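About us

Drimlow is a laundry skills school. We teach adults and older teenagers how to wash, dry, sort and look after clothes and household linen, using the kind of machines people have at home. We run short courses, a drop-in hour and a longer programme for people who want to work in housekeeping or in a care home laundry.

How we started

The school was set up by Aušra Zariņš and Kauko Heinonen. Aušra had managed the linen room of a small hotel and was used to training new staff from nothing. Kauko repaired domestic appliances and spent a good part of his working life visiting homes where the machine was in perfect order and the filter had never been opened. They rented one room with a water supply and a floor drain, bought a second-hand machine and put a notice in the library. The first course had four people on it.

We have since moved into larger premises on Grigaitė Yard, on the ground floor, with step-free access from the street. To date, 3746 people have finished one of our courses. Most come on their own account. Others are sent by employers, housing associations or supported living schemes, who pay the fee for them.

What we teach

The basic course is called First Wash and takes four sessions of 60 minutes each. It begins at the machine. Learners find the power button, the programme knob, the detergent drawer and the door catch, and they do this before any clothes come out of the bag. Many people have only ever used one programme because it was the one they were shown. We go through the others: what a cotton programme is for, when a quick wash is enough, and why wool has a setting of its own.

We use front loaders for this course. The controls differ from make to make, so we spend time on reading a panel that is new to you. If you can find the programme, the temperature and the spin speed on one machine, you can usually find them on the next.

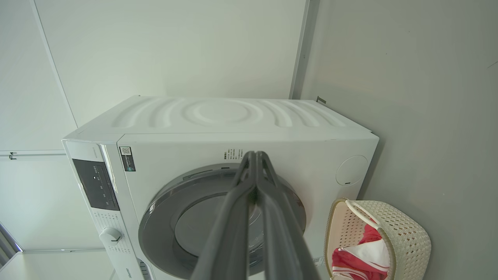
A Hisense front loader with its display and programme knob.

The second session is sorting. We keep a large collection of donated clothes for this, with every kind of care label we have been able to get hold of, including some that have faded almost to nothing. Learners sort by colour first and then by fabric. Striped and patterned items cause the most discussion, and a new striped top with red in it will generally be washed separately the first time, at a low temperature. Pockets are emptied, zips are closed, and cuffs are turned down.

The third session covers loading, detergent and water temperature. People tend to overfill the drum and use too much powder or liquid. We ask everyone to load by hand, one piece at a time, and to leave a space the width of a hand at the top for cotton. For synthetics the drum should be no more than half full. Socks and other small things go in a net bag, which is less trouble than looking for them later in the folds of the door seal.

The last session is about taking washing out, drying it and looking after the machine. It includes opening the drain filter, wiping the seal, rinsing the drawer and leaving the door ajar afterwards. Learners are told to keep a shallow tray and an old towel by them before they undo the filter cap. They are also told to turn the drum by hand and look inside before they walk away.

The washroom

Our practice room is arranged like a room in a house, and we have kept commercial equipment out of it. Machines stand on the floor at normal height. Learners who find bending difficult can use a low stool, and there is a rail by the door to the corridor.

Baskets are used at every stage. We prefer plastic ones with open sides, as they are light, they rinse clean and air can get at whatever is in them. A basket goes in front of the machine before the door is opened, so that nothing drops on the floor on the way out. Clean and unwashed laundry never share a basket, and the two kinds are kept on separate shelves when they are put away.
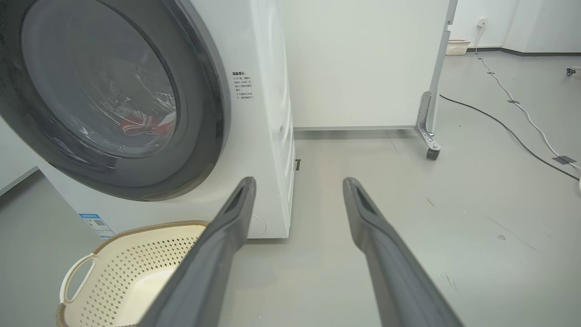
Romain Bodin wrote to us in June to say that he had always carried wet washing to the line in his arms, and that putting the basket down first had saved him a good deal of rewashing. He also asked us to say more on the course about single items left in the drum, having dyed a set of pillowcases pink that way. We have added this to the last session.

Other courses

Linen for Work is our longer programme. It covers bed linen, towels, uniforms and table linen, with practice in stain treatment, ironing, folding and keeping stock records. It is run with Sundeo, a housekeeping agency, which offers work placements to those who complete it. We took 221 learners through this programme last year.

Mend Before You Wash is a single afternoon. Loose buttons, dropped hems and small tears all get worse in the machine, and each can be dealt with in a few minutes using a needle and thread. No sewing experience is needed.

Reading the Label is for people who are not confident readers, or who have recently moved here and are used to labels and panels in another language. It uses the symbols alone. Handouts are printed large, and we can send them out in advance.

The drop-in hour is free. Bring a stained garment, a label you can't make out, or the instruction book for your own machine.

Who we are

Aušra Zariņš is head of the school and teaches the first two sessions of the basic course.

Kauko Heinonen looks after the equipment and teaches machine care. He does not do private repairs through the school, but he will tell you whether a fault sounds like one you can put right yourself.

Alvar Isaksson leads Linen for Work and arranges the placements.

Kęstutis Lūse teaches mending and ironing, and runs the drop-in hour.

Bookings and attendance are handled through Numby. If you have trouble with the online form, ring the office and we will fill it in for you over the telephone.

Fees and places

First Wash is charged per course, and the fee includes detergent, handouts and the use of all equipment. There is a reduced rate for students, pensioners and anyone receiving benefits. If you miss a session you can make it up with the next group at no extra cost.

Groups are kept small so that everyone has time at a machine. When a course is full we keep a waiting list and contact people in the order they joined it. Employers who want a course for their own staff should write to Alvar with the number of people and the kind of laundry they handle.

Donations

We are glad to have clean clothes of any age or size with the care label still attached. Wool, viscose and anything marked for hand washing are especially useful. We can't accept duvets, pillows or shoes. Bags can be left at reception from 9 a.m. to 4 p.m.; please do not leave them in the yard.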